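Wultico Sorting Kit: Frequently Asked Questions

Setup, limits and ordering for the tabletop kit, firmware 6 and later. 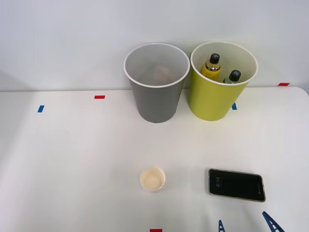
What does the kit do?
The Wultico kit picks small household items off a flat table and drops them into bins. You assign each item class to a bin in the setup menu. A typical two-bin layout puts a gray bin and a yellow-green bin side by side at the back of a white table, with items such as a phone or a small paper cup placed closer to the front. Bottles can share a bin with each other if they go in upright.

Do the bins have to be a certain color?
No. They should differ clearly from each other and from the table. Two bins of the same color will work, but you must then assign them by position.

Can I mark the table with tape?
Yes. Red and blue strips do not affect detection. Keep them flat; a lifted end may be read as an item.

What is the heaviest item it can lift?
The rated limit is 148 grams with the standard fingers. Many phones are over this limit - weigh yours first. The heavy-duty fingers, sold separately, raise the limit but reduce accuracy on thin items.

Are the fingers rigid?
No. They are slotted and flex around the item. Replace both fingers as a pair.

Can it handle open cups?
Empty paper cups only. The kit does not measure liquid and will tilt a cup during transfer.

How often should I recalibrate?
After moving the table, the camera or either bin. Calibration takes some 26 seconds and needs a clear line of sight to the bin rims.

Why does it skip an item?
Usually the item is too close to another one or outside the work area. Glossy screens can also cause skips under direct light. Run the Drillow diagnostic from the service menu and save the log before contacting support.

Who do I contact?
Setup and calibration: Kulsoom Malik, Stonton office. Spare parts and finger sets: Kane Pomare. Quote the serial number on the base plate. Orders placed by November ship with the older power supply, which is still supported.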